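Youssra Bouzid
Software for arms that mostly miss

Long one, sorry. I spent February trying to reproduce the headline number from the Plombridge planner release and I have thoughts. 1/

The claim is that you hand it a task in plain words, it plans the grasp, and it "recovers gracefully" when the grasp goes wrong. The demo reel is lovely. I've seen a lot of lovely demo reels. 2/

Setup on our end: one arm, a two-finger gripper, a few household things on a table. Perception is Estar, which we've used for long enough to know where it lies to us. Planner is Plombridge, default settings, no tuning. I wanted what a new user gets. 3/

First complaint, and it's a boring one. The install docs tell you to set the camera-to-base transform "as appropriate." That one line cost me most of an afternoon. If your planner falls over when the transform is a few millimeters out, please say so in the docs. 4/

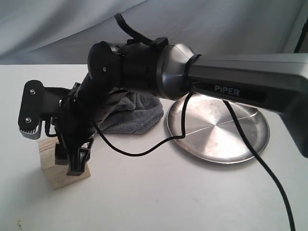 Second complaint. The planner reports success when the gripper closes and the motor current goes up. Current also goes up when you pinch the edge of a towel, or press a fingertip into the table. I ran 200 trials and the log was very pleased with itself for all the wrong ones. 5/

So I wrote my own check. Lift, hold, look again from the same pose, compare. It's slow and ugly and it adds a second camera read to every trial. It also disagreed with the built-in flag often enough that I stopped reading the built-in flag. 6/

Tamara Sirko asked me if my check was just stricter than it needs to be. Fair question. We went back through 20 of the disagreements by hand, she scored them without seeing either label, and she sided with the ugly check on 14. That's a small sample and I wouldn't put it on a slide. It's enough to make me distrust the flag. 7/

Third thing: shiny metal. Depth on anything polished is still garbage. Estar fills the holes with a smooth guess and passes it along with no confidence value attached, so the planner treats the guess as a surface and routes around a bump that isn't there. You get these huge swooping paths over nothing. 8/

Yes, I know, you can mask it. Everybody masks it. Then the mask becomes a hand-tuned thing for your own table and your own lights, and the paper says "no task-specific engineering." 9/

Fourth, cables. The collision model knows the links and the gripper. It has no idea there's a cable. I found no option for it, and the answer on the forum was "route your cables better." I ended up capping wrist rotation by hand, and a bunch of plans it used to find are now gone. 10/

What I liked, so nobody says I only complain: the replay tool is great. You can scrub a run, see which grasp candidates got thrown out and read the reason for each. I'd use it with a different planner. I may do exactly that, since Khúc already exports a log format it can almost read. 11/

Recovery, the big selling point. In my runs "recovers gracefully" meant it opened the gripper, backed off 10 cm, and tried the same grasp again. Sometimes the object had shifted and the second try worked. I'd call that a retry. We had retries before. 12/

Someone will tell me to fine-tune it on my own scenes. Maybe! But then compare against a plain scripted baseline that also got a week of attention. I haven't seen that comparison in any of these releases, Grilell's included, and I've asked. 13/

My check script and the trial logs go up once I've cleaned out the hardcoded paths. If you run Plombridge and your numbers look better than mine, I'd like to see the config, and I'd like to know which success flag you used. 14/

Adding one, because three people have already messaged me: yes, I updated to the point release. It fixes the crash on startup. The success flag is the same code.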